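From: Angharad Owen
To: Bevness members list
Date: 20/01/2024
Subject: Re: Where do the keys live now?

Ynyr Gough wrote:
> Can someone tell me where the keys live now? I looked in the biscuit tin,
> the old margarine tub and the pocket of the coat nobody will claim.
> I'd also like the shed padlock code, if we still have a shed.

We still have a shed. The code is 2813, and if you're reading this in the archive in April I will have changed it, so don't get ideas.

The keys live on the wall. The biscuit tin has been retired after 11 years of service, most of them spent under something else. I gave up my morning to sort the front room out, and the clothes for the swap are folded, which is more than they were when you lot dropped them off. 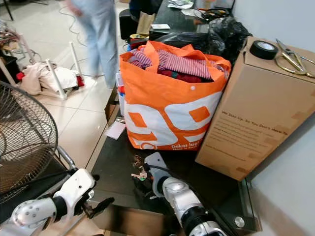
The tin was never a system. You tipped it out, picked the key that looked most like a front door, walked to the door, walked back, and tipped it out again. Ruvgate still have our spare from the last time this defeated someone, and they charged us $90 to come out and be polite about it.

So, hooks. They're the stick-on sort with a clear pad, and the pack says you can take them off again without losing the paint. I'll believe that when I see it.
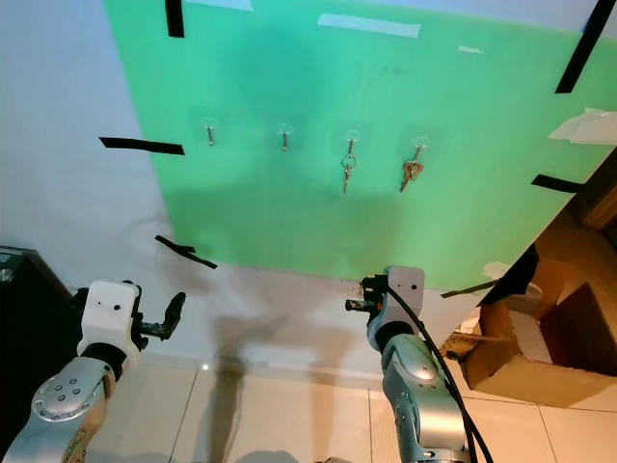 Labels are the next argument. I've left them off for now as the last lot were written in three people's handwriting and one of those people spells "laundry" with an o. Until we agree on something, go by what's hanging there: the single silver key is the side gate, and the little brassy bunch is everything else, including the meter cupboard. Hooks with nothing on them are for the 2 sets still out in the wild. You know who you are, and so does the sign-out book.

The board is green. I'm told Wuisan would have sold us a cork one for less, but I like the green and I was the one holding the tape.

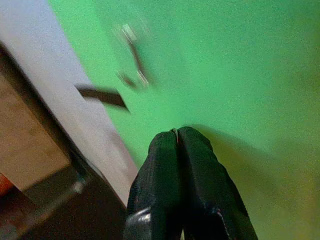
Ynyr has since rung to say that stick-on hooks are fine until the first humid week, and that he'd sooner have four decent screws and a bit of pine. He may be right. He also has the drill, and has had it since before the tin.

In the meantime please don't hang anything else up there. No umbrellas, no shopping bags, no lanyards from the Weveo open day – keys only.
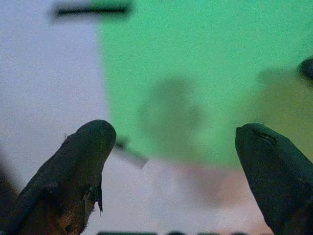 Anyone returning a set can put it straight on a hook without waiting for me to be in. Press the pad with your thumb afterwards if it looks doubtful. The mint colour does at least show up from the hallway, so I won't be accepting "couldn't find it" as a reason for taking a set home again. Sign the book, too. The pen is on a string now.

Swap clothes can keep coming, folded if you can bear it. Ynyr, bring the drill.

Angharad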